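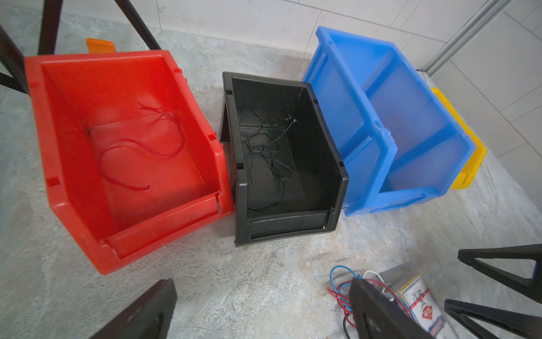
5. Recording Demonstrations: Wire Sorting Task

This section covers how to record teleoperated episodes for the wire sorting task on the Zirnari two-arm station. Complete the arm calibration in Section 4 before you begin. Episodes recorded with an expired calibration are rejected at upload and cannot be recovered.

5.1 Before you start

1. Power on the station controller, then the left and right arms. Wait for each arm to report READY in the Grimport recorder.
2. Open the recorder and select Task > Wire Sorting. The default episode length is 15 minutes. Do not change it for this task.
3. Confirm that both wrist camera previews are live. A preview that freezes for more than 2 seconds must be restarted from the Devices tab.
4. Enter your operator code. Do not enter your name in the notes field.
5. Run Check Sync. The time offset between the two arms is shown in milliseconds and must be green before the Record button becomes available.

Note: Check Sync has to be repeated after any camera is unplugged, even if the preview comes back on its own.

5.2 Preparing the bins and wire

1. Set out the bins listed on the session card. Bin color is part of the task instruction given to the model, so a red bin may not stand in for an orange one.
2. Place the bins within reach of at least one arm. Bins may touch or overlap when seen from the wrist cameras.
3. Change the position and angle of the bins between episodes. Small changes are enough. The training set should not contain long runs with the same layout.
4. Load the wire. Loose loops and tangled clumps are both accepted. Cut off any bare ends longer than a fingertip.
5. Leave ordinary objects such as boxes or cartons in the work area if the session card says CLUTTER: YES. If it says NO, clear them.

CAUTION: Keep hands out of the work area while either arm is enabled. The arms follow the leader handles without checking for people or objects.

5.3 Recording an episode

1. Hold both leader handles in the rest position and press Record.
2. Wait for the tone, then move the arms to the bins.
3. Pick up wire with one gripper and move it to the target bin named on the screen. Lower the gripper into the bin before opening it. Wire dropped from above the rim is labeled as a fault.
4. If a strand stays hooked on a fingertip, shake it off inside the bin or use the second gripper to pull it free. Keep recording. Corrections of this kind are useful to the model and should not be trimmed out.
5. When the target is reached, return both handles to rest and press Stop.
6. Mark the episode as Success, Partial or Fail. Use Partial when any wire remains outside the target bin. 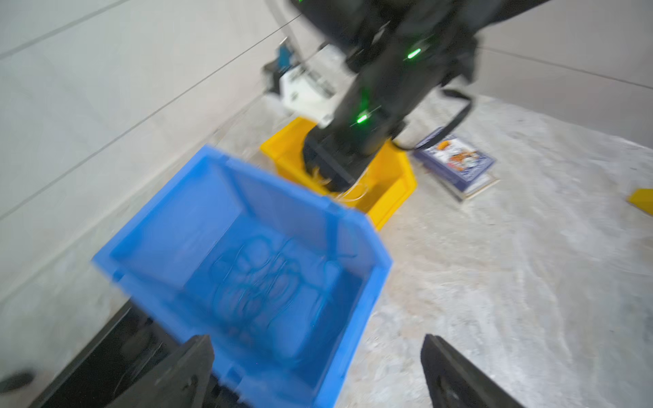
Two-arm episodes need more attention to pacing than single-arm ones. The recorder stores both arms on one clock, and a fast move by the arm carrying a camera reduces the quality of that camera's view for the whole move. When one arm is working with its gripper down in the yellow bin, as with the curly orange and clear strands, the other arm should hold still or travel slowly; otherwise nearby items, such as the blue bin between the fingers, smear in the wrist view. A short blur is acceptable. The review tool flags an episode only when blur lasts longer than 3 seconds without a break.

Note: Watch the arm cable as well. It should hang in a free loop with enough slack for the wrist to turn. If it catches on a bin, press Pause, disable both arms and free it by hand.

5.4 Checking and uploading

1. Play back the episode at double speed in the Review tab.
2. Check that the gripper position trace has no gaps. Gaps appear as gray bands.
3. Select Upload. Files go to the Tu data store and are removed from the station after the transfer is confirmed.

The Grirkano base model supplied with this release was trained on 3,614 wire sorting episodes. New sites should record their own episodes before fine-tuning - lighting and floor or table surface affect the result more than wire type does.

CAUTION: Do not power off the controller during an upload. Partial files must be deleted by hand (see Section 9.2, Clearing the Queue).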